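# Open day at Vollel, 26 January 2019

We got to the Vollel building just after lunch and signed in at the desk, where they hand you a sticker and a map. The map was of the wrong floor, so we followed the people in front.

The ground floor was mostly talks. We sat through one on packaging and skipped the rest. Lendance had a table of leaflets by the stairs, and Hafstein were showing wooden floor samples, which seemed an odd fit but drew a fair crowd.

Upstairs was better. Four rooms were open, and the one I had come for was the toy room, where shape sorters are looked at before they go into the Zetau range. The one I spent most time over was a low red-orange box with its holes in a three-by-three grid. A child would know the star and the round hole straight away. The others are harder – an arch with a notch in it, a cluster of three small circles, and a couple of places where two small openings sit side by side.
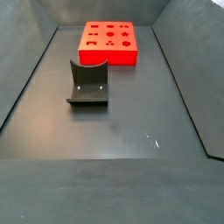

I asked whether the paired holes were too difficult for a two-year-old. The answer was that they probably are, and that a box like this should last a family a few years. Fair enough. My own two gave up on theirs in a week, but it had far fewer holes and was dull.

The rest of the floor took half an hour. One room had puzzles, another was set up for children to play in and was very loud. We queued for tea and got the last of the flapjack.

Parking is the weak point. There are six visitor spaces and they had gone before we arrived, so we used the road behind – free, but a long walk with a pushchair. The next open day is in October. The toilets are on the ground floor only.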